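Stidum Open Day

The Stidum open day is a yearly visit to the workshop that Brillus keeps on Arellano Street, and I've now been to 2 of them, so I'm filling in this entry from my own notes. It runs in September, for one afternoon, and the main draw is a robot demonstration called Zarkico. The whole thing is cable handling – plugs, clips, ties, all the fiddly stuff I hate doing behind my own desk!

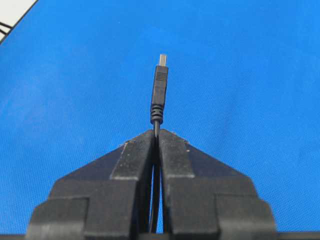

A USB plug held upright in the gripper, Stidum open day.

Cables are a classic headache in automation, because they bend and droop and never lie the same way for long. A solid block stays put when you grab it. A cord wanders off (mine certainly do), and the robot has to keep up with it. I asked a lot of questions about that, probably too many, and got patient answers to all of them.
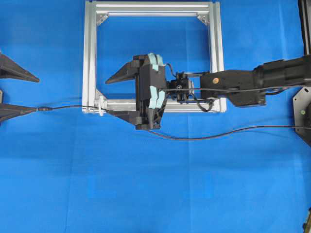 I stayed for 3 runs in the end, standing as near as the tape on the floor allowed. The pace is slow, slower than I'd pictured from the videos on the Brillus page, but I liked being able to follow every move. Admission is free, the room holds 97 visitors, and the last group goes in at 7.

Talk afterward mostly turned to whether a machine needs two arms for this sort of job.

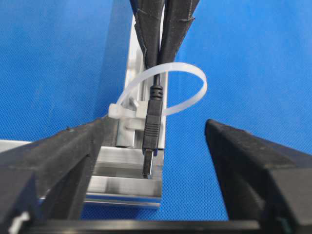 One visitor argued that a second arm matters more than a faster one, as a cord usually has to be held in one spot while it's guided in another. I'm inclined to agree, and I'd like to see the Zarkico team try it with a longer cord next time.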